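Keeping a winter bug from going through the whole house

3 min read

We had a sick bug and then a chesty cold back to back last winter, with four of us sharing one bathroom, so I've had plenty of practice at this. I'm no nurse – ring your surgery if anyone is properly poorly – but these are the household bits that helped us.

Give the ill person their own towel

Pick a colour nobody else uses and hang it in their room, well away from the others. I bought a cheap set from Segura in mustard, which everyone hates, so no one is tempted to borrow one. Same goes for the toothbrush mug. Wash the lot at 60 when they're up and about again.

Do the handles before the floors

I used to start with a mop and feel very virtuous. Now I go round with hot soapy water and a cloth first: door handles, light switches, the loo flush, the fridge, the remote. Takes me one cup of tea's worth of time. Then the cloth goes straight in the wash.

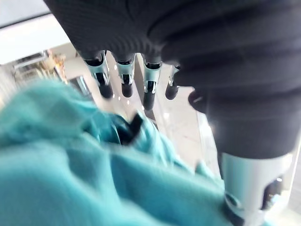
Keep a sick box

Mine is an old biscuit tin with a thermometer, tissues, rehydration sachets and a pen and paper for writing down when the last dose was. At three in the morning you will not remember! I check the dates every August before school goes back.

Open a window

Ten minutes, twice a day, even when it's bitter. Extra blanket for the patient.

Comments

Cadi Yorath: We use a washing-up bowl with 200 ml of water in the bottom for the sick bug, much easier to rinse out.

Vega Cifuentes: Do you wash the pillows as well or just the cases?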